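Small claims tribunal, do I need to turn up in person?

Posted in: Courts, Tribunals & Neighbour Stuff

joseo_fan
Hi all, after a bit of guidance before I do something silly. I lodged a claim at the tribunal against a bloke who took a deposit for some cabinet work and never came back. It's $958, so not life changing, but I'm cranky enough to see it through. The notice of hearing turned up Friday and it's listed for the Flalness registry, which is a two and a half hour drive each way for me. Can I ask for a phone hearing or will the member think I'm not taking it seriously? I've got the quote, the bank transfer and a big pile of text messages.

magpie_lane
You can ask. There's a form on the registry website, request for remote attendance or something close to that. I did mine by phone last September and the member couldn't have been nicer about it. She rang on the dot, swore us both in and it was over in 22 minutes. I was in my dressing gown the whole time!

Oluwatosin Ogunleye
I'm going to disagree a little. You can ask, sure, but if the other side disputes what was agreed then you want to be in the room. I've sat through a fair few of these helping my mum with her rental matters, and the phone is terrible when both people start talking at once. The member can't see you shaking your head either. Five hours in the car is a pain, but so is losing your deposit.

magpie_lane
Depends on the evidence though. If it's all in writing, what does being in the room add? The texts say what they say.

Oluwatosin Ogunleye
It adds plenty when the other party turns up with a document you've never laid eyes on and starts reading from it. Happened to us. Mum was handed a page across the table, saw the date was wrong and said so on the spot. Try doing that from the kitchen.

joseo_fan
Okay, that's given me the wobbles a bit. He hasn't filed anything in reply so far as I know. Does he have to?

Gholamreza Arabzadeh
Check your notice, second page on mine. It gave the respondent a date to file by, and the hearing went ahead anyway when he didn't bother. As for the paperwork, print three copies of everything: yours, his and the member's. Number the pages by hand if you have to. I put my texts in order with the dates showing and wrote a one page timeline for the front, and that timeline was the only thing the member really looked at.

I sorted the lot at the kitchen bench over a weekend, one pile for each month. Took me 45 sheets in the end, which my wife reckons was 40 too many.

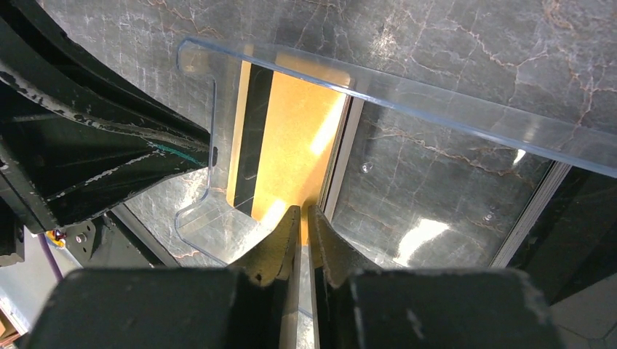

Clear tray on the grey marble-patterned surface

The other thing is to ring the registry and ask whether Flalness does the video link from your local courthouse. Mine offered it – I only found out by asking. You get a proper room and a screen, and someone at the counter who can scan a page if you've left one out.

Fusgate
+1 for the local courthouse option. Not every one has it, mind you. Ours had the video gear in one room and it was booked solid, so they moved my date instead.

I'd also say don't pay for a solicitor on a claim this size. I got quoted $700 just to "review the file" and in a lot of these tribunals you need permission to bring a lawyer in anyway.

Ateş
Have you sent him a final letter of demand? I know you've already lodged, but mine settled the week before the hearing after I sent a copy of the notice with a short letter saying I'd withdraw if he paid up in full. Just don't withdraw until the money has cleared!!

magpie_lane
Yes to this. Cleared, not "it's on its way mate".

Oluwatosin Ogunleye
Agree with Ateş, and get the terms in writing. Some tribunals will make a consent order so you've got something to enforce if he goes quiet again. Still think you should drive if it does go ahead.

joseo_fan
Thanks everyone, you're legends. I rang at lunch and there is a video room at my local, so I've put in the form for that and I'll know by next week. Letter's going out tonight with a copy of the notice. Gholamreza, did you staple your copies or use those plastic spine things?

Gholamreza Arabzadeh
Bulldog clips. The member pulled hers apart straight away.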